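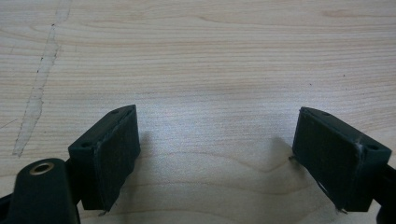
Two padded fingers and a bare stretch of tabletop.

Last updated: May 29, 2022

Print this page | E-mail this to a friend

I have been reading about laundry robots for years, and I still get a little giddy every time one folds a towel. Towels are rectangles, though! Give me a machine that can deal with my sock drawer and I'll clear a space for it in the hallway tonight.

So can they do it yet? My answer this spring is "sort of, slowly, and I love watching it." Picking up a sock is one job. Finding the cuff, laying the second one over the first, and rolling the pair without flinging it across the room is a whole string of jobs, and a person does them all while looking at the TV.
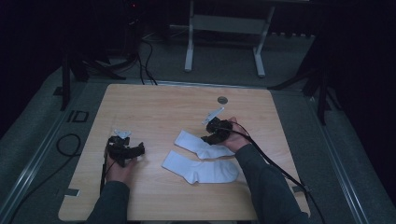

Posted by Orysia Zhuravel in Chores & Machines

Look how much of it is still hands. Two white socks on a table, a gripper in each fist, and the human is supplying all the judgment. Try it at home with a pair of kitchen tongs in each hand (I did, with 11 pairs, and my sister Kristine filmed me being terrible at it). You lose all the feeling in your fingertips, and suddenly a sock is a floppy, sneaky object with a heel that wants to go its own way.

That's the part I find so exciting. If I can match a pair with tongs, then two simple jaws are enough hand for the job, and what's missing is the knowing how. I got faster, too. My last pair took 52 seconds, which my grandmother would have found very funny.

Dishes next, probably in July. Plastic ones.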